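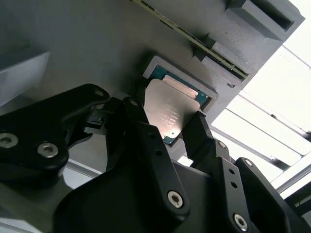

Frequently Asked Questions

Ponder is a free newsletter about buying, fixing up and enjoying secondhand desktop computers. These are the questions that land in the inbox most often. Last updated August 31, 2020.

Who writes this?

Me, Phyllis Goodall! I taught middle school math for most of my working life and got into old desktops when my own tower gave up in the middle of report cards. A neighbor showed me how to swap the power supply, and I was completely hooked. I'm still learning, and readers correct me all the time (please keep doing that).

How often does it come out?

Twice a month, 12 months a year. The March issues are usually the longest because that's when I write up the spring cleaning letters, and those are my favorite thing to put together.

Is a used office desktop really good enough for everyday stuff?

Yes, and often it's wonderful! Email, video calls, spreadsheets, homework, streaming a movie while you fold towels: a decent office machine that's a few years old will handle all of it. If you edit a lot of video or play the newest games, you'll want to read the back issues on graphics cards first, and check that the power supply can take one.

What should I upgrade first?

If it still has a spinning hard drive, change that to a solid state drive. It makes a bigger difference than anything else I've tried, and it's a gentle first project. After that, more memory. Look up the exact model number before you order, as some small cases use laptop-size memory sticks and it's very annoying to find out at the kitchen table.
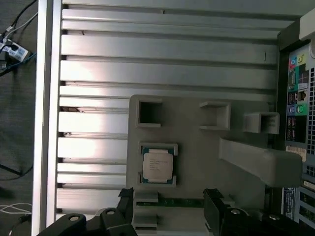
How do I clean out a dusty case?

Unplug it, hold the power button for a few seconds, and take it outside if the weather's nice. Short bursts of canned air, with the can upright. Put a finger on each fan so it can't spin while you blow. A soft, dry paintbrush gets into the corners. Skip the household vacuum, and please don't spray cleaner in there.

Can I put in a faster processor?

Sometimes! The socket has to match, and the motherboard's firmware has to know about the chip you're adding. Office machines can be picky, so search for your exact model plus the word "processor" and see what other owners have managed. You'll need fresh thermal paste too. Go slowly, line up the corner marks, and never push down to make it fit. If it doesn't sit flat, lift it out and look again.
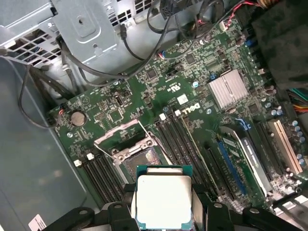
A processor just above the open socket on a Dell motherboard.

What about bent pins?

It depends on where they are. Some processors have the pins on the chip, and one that's a little crooked can often be coaxed back with a mechanical pencil that has no lead in it. Others have tiny springy contacts down in the socket, and those are much harder. I've fixed 2 sockets and ruined one, so I'd hand that job to a repair shop.

Where do you buy your machines?

School district surplus sales, mostly, and a little shop called Jurić Used Computers, where I've spent far too many afternoons. Ask whether the machine was tested, whether it includes a drive, and whether there's a firmware password on it. That last one catches so many people. 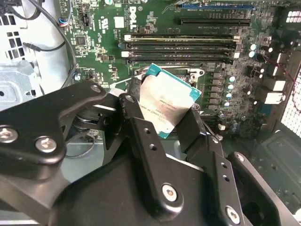
Do you take ads or free samples?

No. The newsletter goes to 3,000 readers and costs very little to run. I pay for my own parts. If I mention a store, I've shopped there.

Is there a place to talk with other readers?

There is, and it's a lovely bunch. The group is called Jiken and the sign-up link is at the bottom of every issue. Post your model number with your question and you'll get better answers.

Can I listen instead of reading?

Yes! Each issue gets read aloud on Podico, usually 2 days after the email goes out. You may hear my dog.

How do I unsubscribe?

Use the link in the footer of any issue. If it gives you trouble, reply to the email with "remove" in the subject line and I'll do it by hand.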